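Re: [oldhouse-kitchens] Grout, again (and what I finally did about it)
7 min read

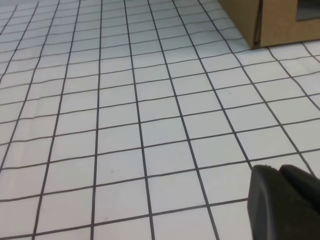 White square tile, dark grout.

Hi all,

Sorry for the long silence. I've been reading the list from the couch most evenings and not typing, mainly since my hands have been too sore to type. I'm quoting Graham's message down below so I can answer it bit by bit, but let me catch you up first.

For anybody who joined after the spring: we have a 1920s two-story with a kitchen that was redone badly at least twice. The last owner put brown sheet vinyl over brown sheet vinyl, and the counters were a speckled thing with a metal edge that caught every sweater I own. My husband wanted stone. I wanted tile, because my grandmother had tile and I've rolled out pie dough on it since I was tall enough to reach. I won. (I also said I'd do all the scrubbing, forever, so you can decide who really won.)

Then came the grout question, which some of you will remember because it went on for days and Gunther and Ruth nearly came to blows over the word "charcoal."

Okay, Graham's message:

> From: Graham Entwistle
> Date: Aug 20, 2018
> Subject: Grout, again
>
> I know this has been done to death, but I'm about to start on our
> kitchen and I can't find a straight answer in the archive. We're
> looking at plain white square tile. My wife likes the old-fashioned
> look with the dark lines. My brother-in-law, who has tiled one
> bathroom in his life, says dark grout shows every crooked line and
> we'll hate it inside a year. The fellow at the tile shop says white
> grout turns yellow if you so much as look at a tomato.
>
> Three questions for people who live with this stuff.
>
> First, does dark grout leave a haze on white tile that won't come off?
>
> Second, do you seal it, and does sealing do anything at all, or is
> that just something they sell you on the way out the door?
>
> Third, how much should I buy? The calculator on the bag and the
> calculator at the shop are miles apart.
>
> Also, has anyone used the Welta premix? It's what they stock here.
>
> Graham

Right. Graham, your brother-in-law has a point, and I'd still go dark.

> My brother-in-law [...] says dark grout shows every crooked line

It does! I'm not going to pretend otherwise. White on white will forgive almost anything, and dark on white is like writing in ink. We were very careful with the first few rows, with a level and a string and a lot of sighing, and then we got tired and less careful, and I could walk you to the exact place where we stopped for lunch. For a couple of weeks it was all I could see. I'd be draining pasta and glaring at it. Then one morning I noticed I hadn't looked at it for days, and now I have to go hunting for it to show people. My sister has been over twice and still can't find it.

If you're the sort of person who straightens pictures in other people's houses, think hard. Darren Gosling wrote to me off-list to say he tore out a whole run because of one wandering line behind his stove, and he doesn't regret it, and he also hasn't cooked on that side of the kitchen since October. So know thyself, I guess.

What helped us was mixing tiles from different boxes and laying the whole thing out dry before we touched any mortar. We left it like that overnight and looked at it again over coffee. You see things at seven in the morning that you missed at nine at night. We moved the starting line over by half a tile and got rid of a horrible little sliver in the corner.

> does dark grout leave a haze on white tile

Yes, and it scared me half to death. The first section dried and the tile looked like somebody had wiped it down with a dirty mop. I sat on an upside-down bucket and had a small cry. Then I went back through the archive and found Ruth Dawber's old post about wiping it in three passes, and it came up fine. For Graham, and for whoever finds this later, the way I ended up doing it was:

Wipe with a damp sponge, wrung out much harder than you think, going across the lines at a slant. If you go along them you dig the grout right out. Rinse the sponge every couple of swipes. Change the water long before it looks like it needs it. Leave it alone for a while, then go over it with a dry cloth (old T-shirts, we went through a whole drawer of them). Next day, if there's still a film, a splash of the haze remover on a rag. I used the Kuster one and it was all right. It smells like a swimming pool.

Do a small area at a time. I can't say that loudly enough. I got cocky on the second afternoon and spread way too much, and the last part set up before I got to it, and I spent that evening with a plastic scraper and some language my mother wouldn't care for.

One warning that I didn't see anywhere on the list. Test your tile! Ours has a good hard shine to it and nothing soaked in, but I had a few leftovers from a cheaper box with tiny cracks in the glaze, and the dark grout went straight into the cracks and stayed there. Those are coasters now. Rub some on a spare and let it dry before you commit.

> do you seal it

This is the one where I'm going to annoy people. We sealed half. I didn't plan that, I ran out, and then the store was out, and then it was canning season and I had 40 pounds of tomatoes on the porch getting softer by the hour. So one side has been sealed and the other has had nothing, and they've both had tomato juice, coffee, beet water and one entire dropped bottle of soy sauce.

I can't tell the difference by looking. Where I can tell is when I scrub. The sealed side lets go of things with a wipe, and the bare side wants the brush. Bongani Mokgethi says that's because dark grout hides the stains and they're in there all the same, which, thank you, Bongani, I was eating. He's probably right. I'm going to do the other half when it cools off and I can have the windows open.

For everyday cleaning I use warm water and a drop of dish soap, and that's it. No vinegar, please. I know your aunt swears by it. Mine did too, and her grout was like beach sand.

> how much should I buy?

More than the bag says. The calculator told us one bag, we bought two, and we used most of the second. Some of that was me dropping it on the floor. I'd add that if you're mixing from powder, buy all of it on the same trip and check that the batch numbers match, because the color does drift. Gunther Vogler had two bags of the same shade that dried like a zebra and he had to go over the whole works with a colorant pen. He still brings it up.

On cost, since somebody always asks: we spent around $2,000 on the whole kitchen, counters and floor, and that includes the wet saw, which I bought used for $80 and plan to sell on to whichever of you wants it. It was also missing the little plastic guard, so figure that in. Most of the rest was plywood and backer board. The tile itself was the cheap part, which I would never have guessed going in.

> has anyone used the Welta premix?

I started with it and gave up. It's very convenient and it was very stiff, and it seemed to take ages to firm up in the joints. It may have been an old tub, the lid was dented. I switched to the Grekorard powder and liked it much better, but you do have to mix it properly and let it rest and mix it again, and you have to be honest with yourself about how thick it is. Peanut butter, not pancake batter. I know a couple of people on here love the premix for backsplashes, so maybe they'll chime in.

A few leftover things, in no order.

Get knee pads even if you're only doing counters. You'll be on the floor more than you expect, looking for spacers.

Take the spacers out before the mortar is rock hard. I left 5 of them in behind the faucet and had to pick them out with a dental tool.

Tape your drain shut. Please. Grout in a trap is a whole other thread and I'm not ready to talk about it.

And if you bake, tile is lovely and cool for dough, but flour gets in the joints, so I lay down a cloth like my grandmother did. I used to think that was her being fussy.

Graham, send us a note when you've got your first row down, and tell your wife she has good taste. Ruth, I still owe you a jar of the green tomato relish for the sponge advice. It came out a bit sharp this year, so let it sit until the weather turns.

Off to soak my hands,
Peg

Recent in this list
Re: Sash cords, cotton or nylon?
Grarent hinges: does anybody have a spare pair?
Painting over old varnish without stripping
Re: Re: The smell under the sink
Used wet saw, no guard, make me an offer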